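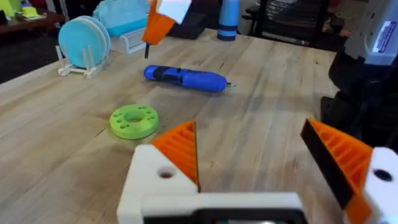 ¿Cuánto dura la visita completa?
Unos tres cuartos de hora: 46 minutos si el grupo va puntual, con la demo incluida.

NOTAS CHARLA, jornada de puertas abiertas en Kotine. Versión corta, la larga la tiene Oliwia.

Arranque. Saludar, dar las gracias a Nermina Ivanov por abrirnos la nave. No leer la diapo del organigrama, pasar rapido.

Contar por qué fuimos. En Zimon llevábamos meses hablando de brazos sin haber visto uno trabajar de cerca. Vídeos sí, muchos. De pie junto a la mesa, nada. La visita la montó Wiesława Cieślak con dos correos y una llamada.

Lo primero que se ve al entrar: no hay jaula. Mesa de madera, cosas de todos los días encima. Un destornillador, un disco verde con agujeros, platos en su escurridor. PAUSA aquí, que la gente mire.

Decir: los dedos naranjas son acanalados por dentro. Uno lleva una almohadilla de goma negra. Preguntar a la sala para qué creen que sirve (dejar que contesten, dos o tres respuestas, no más).

Lo que nos explicó Aleksi Jääskeläinen, resumido:
- los dedos se cambian en 2 minutos, tornillos normales
- la pinza se diseña para la tarea, luego la tarea cambia y vuelta a empezar
- lo redondo se escapa, lo plano se pega a la mesa
- cada ejercicio se repite 100 veces antes de enseñarlo a nadie de fuera

Ojo con este último punto, en la charla anterior se entendió como que acierta las 100. No dijo eso. Dijo que se repite.

Anécdota de Eugeniusz y el café (solo si vamos bien de tiempo). Preguntó si el brazo se lo podía traer. Aleksi: "la máquina de café está en el pasillo". Seguir.

Segunda parte, la demo. Cambiar de diapo ANTES de hablar, la otra vez se me olvidó.

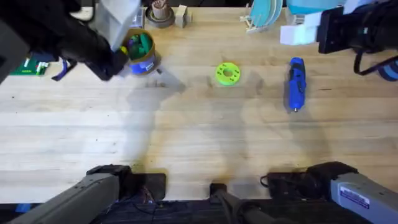
¿Puede un visitante manejar el brazo?
Lo puede mover a mano, con alguien de Kotine al lado y a velocidad reducida.

Volver a la demo. Varios brazos en la misma mesa. Vasito de cartón con una franja azul, piezas verdes dentro, y los dedos de la pinza justo al lado. Señalar con el puntero arriba a la izquierda, desde el fondo de la sala no se aprecia.

Explicar el orden que siguen con los grupos: primero charla de seguridad, luego la mesa, luego preguntas. Nosotros lo hicimos al revés por el tráfico. No lo recomiendo, la gente pregunta en frío y después repite las preguntas.

Cables. Alguien va a preguntar por los cables, siempre. Respuesta corta: es una mesa de pruebas, en la línea van canalizados. Respuesta larga, que llamen a Nermina.

El dato: aquel día pasaron casi 58 personas por la nave, en grupos pequeños. El nuestro fue el último de la tarde, a las seis.

Lo que me llevé yo (decirlo así, en primera persona):
El ritmo. Esperaba algo más rapido. Se piensa cada movimiento, o lo parece. Oliwia Zawadzka dijo que le dio sueño y luego se quedó hasta que apagaron.
El ruido, mucho menos de lo que creía.
La mesa. Volvimos con ganas de empezar por ahí, una mesa y cuatro objetos, y dejar el armario de control para más adelante.

Proyecto Sowa: una frase y ya. Estamos mirando si una célula parecida nos vale para el montaje de kits. Sin fechas. Si insisten con el presupuesto, remitir a Wiesława.

Brerusach organiza otra jornada en diciembre, plazas por correo. La dirección esta en la última diapo, dejarla puesta durante las preguntas.

Cierre. Agradecer otra vez, turno de preguntas, recoger el puntero (es prestado).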